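# Sorting a pile of toy cars into bins

Start with a clear table and one open plastic box for each group. Open boxes work better than lidded ones for this, as kids put cars away faster when there is nothing to unclip. Shallow is good too. In a deep bin the small cars sink to the bottom and everything gets dumped out to find them.

## What you need

- Plastic boxes without lids, up to 5
- A damp cloth and a dry one
- Cotton swabs
- Masking tape and a marker

## Steps

1. Tip all the cars onto a towel. Pull out anything that isn't a car – track pieces, game tokens, loose wheels – and set it aside.

2. Check each car. Roll it a few inches. If an axle drags, look for hair or carpet fiber wound around it and pick it out with tweezers. Cars with sharp broken edges go in the trash.

3. Wipe the bodies with the damp cloth. Use a swab around the windows and wheel wells. Don't soak die-cast cars. Water gets between the metal body and the plastic base and the axles can rust.

4. Dry them and leave them out for an hour, wheels down.

5. Choose how to split them. Color is easiest for children under four. Older kids usually want type: race cars, trucks, emergency vehicles. Our house went by color for a year and then changed to type in October, and the change took one evening.

6. Put one car in each box before you sort the rest. The first car shows what belongs there, and a child who can't read yet can match to it. Pick a plain one in a solid color that stands out against the plastic.

7. Fill the boxes one group at a time. Stop when the floor of the box is covered. We had 33 cars, and 18 of them were trucks, so the trucks got a second box.

8. Stick a strip of tape on the short side of each box and write or draw the label. Put the boxes on a low shelf with the labels facing out.

If a box keeps ending up empty, merge it with another one. Go through the wheels again every couple of months.

A yellow car to start off the turquoise box:
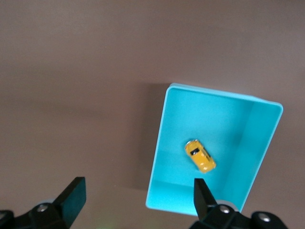

Azucena Espinoza: We tried sorting by color and my son argued over every car with stripes. Going by size worked better for us – small ones in one box, anything longer than his hand in the other.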